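Some of you have asked how the winter coat fund went, and I've been slow to write it up, so please forgive me. The short version is that you all came through in a way I'm still shaking my head over. The long version follows, and I'd put the kettle on if I were you. 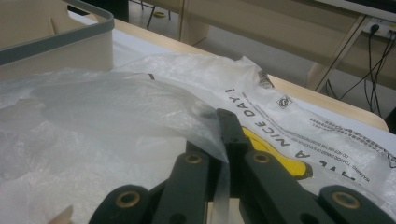 **Behrouz Najafi**
*Giving Coordinator, Sharifi Neighborhood Fund*
September 2021

When we opened the coat fund page back in May, people told me (kindly, mostly) that it was a funny time of year to ask for money for coats. Fair enough! But coats are cheaper in warm weather, and the families we work with on the Poltari side of town would much prefer to have one hanging in the closet before the first cold morning than to be put on a list in December. So up went the page, with a goal of enough money for 300 children's coats, and off I went to tell everybody I'd ever met.

The first week was quiet. We had a handful of gifts, nearly all from people who already get this newsletter, and I'll admit I was checking the page more often than is good for a person. Then Saeed Pakzad, whose daughter is in the fourth grade at Poltari Elementary, asked if he could start a page of his own that fed into ours. I said of course, and didn't think much more of it until I looked that evening and saw he'd written the loveliest few paragraphs about moving here as a boy and wearing his cousin's jacket with the sleeves rolled up for two winters. He sent it to his coworkers, his old soccer team, his dentist, and I believe a man who once sold him a car.

Saeed's page alone brought in 113 gifts. Most of them were small, $5 here and $20 there, and plenty came with a note. I've read every one of those notes, some of them out loud to my wife, who has been very patient.

After that, four more of you started pages, and we passed the goal with a little to spare. Duvico, the outfitters on Main, let us have the coats at their cost and threw in hats for the smallest sizes. The folks at Pikex matched what their own employees gave, and then kept the match open for an extra week when a few of them said they'd missed the email.
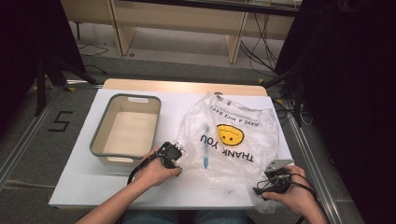 *Thank you, and have a nice day!*

Now, what's next. The coats will be handed out at the Poltari branch library, and families can come and choose their own sizes and colors, which the kids care about a great deal more than we do. If your family could use one, or you know a family that could, just call or write to me at the office. We don't ask for paperwork and we never have.

The bit of money left over is going toward boots. I'd love to see that grow, and if Saeed's example has you wondering whether you could run a page yourself, please do get in touch. It takes an evening to set up and I'm happy to sit down with you and go through it. Tell people why it matters to you, in your own words, and don't worry about making it sound fancy. Saeed tells me he wrote his on his phone while waiting for a pizza.

The boot page stays open until the coats are all given out, and gifts by check are still welcome at the front desk.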